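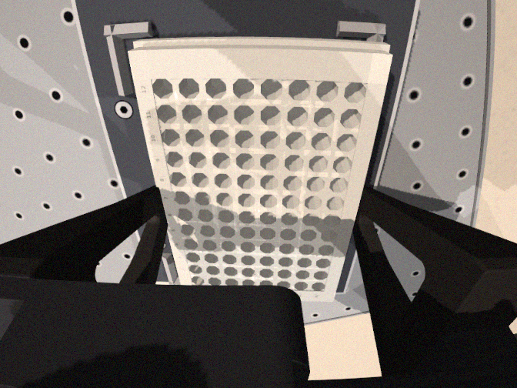

Minutes, plate handling equipment meeting, 4 Feb 2021

Taken by me, Hedvika Zelenák, and typed up the same afternoon while I could still read my own handwriting. In the room: me, Rosalind from assay, Tam from workshop, Idris from purchasing and Bea, who runs Ekura. Owen dialled in and we lost him twice, so if I've put words in your mouth, Owen, shout.

Last meeting's actions

Tam had promised drawings of the bench bay with the door swing marked on it. Done, and they were very good. I had promised to chase Gellden for a written quote. Also done, eventually! Idris was going to find out whether we can roll unspent money over into the new year, and the answer is no. Whatever we order has to be raised before the end of March or the budget line goes back in the pot. This set the tone a bit.

What we're buying

Bea went over it again for Owen's sake. Ekura needs an arm that can pick a 96-well plate off a deck position, carry it to the reader and bring it back. No lids, no tubes, no deep-well blocks in the first year. Rosalind asked for deep-well blocks in the first year. We had that conversation again (it was shorter this time) and agreed they go on the wish list and stay off the order.

Rosalind says assay will be running up to 200 plates a week by the summer. At the moment it's all done by hand and everyone's thumbs know it.

The two quotes

Zundbridge: arm, gripper and deck as one package, delivery in 19 weeks. They do the install and a day of training. Idris likes them on the grounds that there is a single invoice and a single person to ring when it goes wrong.

Gellden: arm and gripper only, delivery in six weeks, and we sort out the deck ourselves. Cheaper, even once you add on Tam's time, though Tam would like it minuted that his time is always the thing people say is cheap. Minuted.

Owen asked whether Gellden's fingers open wide enough to take a plate across its short side with brackets at the corners of the nest. I didn't know. The data sheet gives a stroke but doesn't say where it's measured from. I'll ask them for a proper drawing with the fingers open and closed.

We stuck on this for quite a while, and I think it was worth it. Tam's point is that corner brackets are what stop a plate wandering, but they also take up room the fingers might want, so you can't choose the nest first and the gripper afterwards. Bea would rather try it all in the simulator before anyone cuts metal. She reckons she can have both grippers modelled over the same deck and compare the clearances. Idris wondered if a simulation would tell us anything about a plate that's a bit warped or sticky with label glue. Bea said no, it won't, and that's why she wants some test pieces as well.

AGREED: no order placed until Bea has shown us both grippers approaching and leaving the nest in simulation.

Deck and fixings

If we go with Gellden, Tam wants to use perforated plate for the side panels so we can move things later. He asked for £800 for panel, brackets and screws, and a second set of brackets for when we change our minds. Idris asked if the second set was really needed. Four of us said yes together, so that's in.

Which way round the plate goes in the nest came up too. Assay always load with A1 at the back left. The reader wants it the other way about. Rosalind is not retraining her team for the sake of a reader, so either the arm turns the plate round on the way or we turn the reader round on its bench. I said turn the reader. Tam said the cable won't reach. To be looked at with a tape measure, not argued about from chairs.

Service cover

Ghaffari have offered to look after whichever arm we pick, on top of the centrifuge contract we already have with them. Idris is keen. I'm a bit less keen, having waited for them in the cold corridor before Christmas, but their man is good once he's here. Idris to get a price for one visit a year and a price for two — and to ask who holds the spare gripper fingers, us or them.

AOB

Rosalind asked who will be allowed to press the stop button. Everybody. Who will be allowed to press start is a different matter and goes on the next agenda.

Owen came back on the line for the last bit and asked what we'd decided about deep-well blocks.

Actions

Me: finger drawings from Gellden, and ask Zundbridge whether 19 weeks runs from the order or from their sign-off.
Bea: both grippers in the simulator.
Tam: parts list for the deck, and measure the reader cable.
Idris: Ghaffari prices, and the last date purchasing will take a form in March.
Rosalind: a tray of used plates, empty and rinsed please, for test pieces.

Next meeting when Bea's ready to show us something. I'll send round a time.

Comments (4)

Tam
Cable is short by a hand's width. Extension is in the drawer under the drill press, so turning the reader is back on.

Owen
I did not ask about deep-well blocks, I asked about the deck. Otherwise fine, thanks for doing these.

Hedvika Zelenák
Sorry Owen! Leaving it in though, with your comment under it.

Rosalind
Plates are in a box outside the assay door. Please bring the box back.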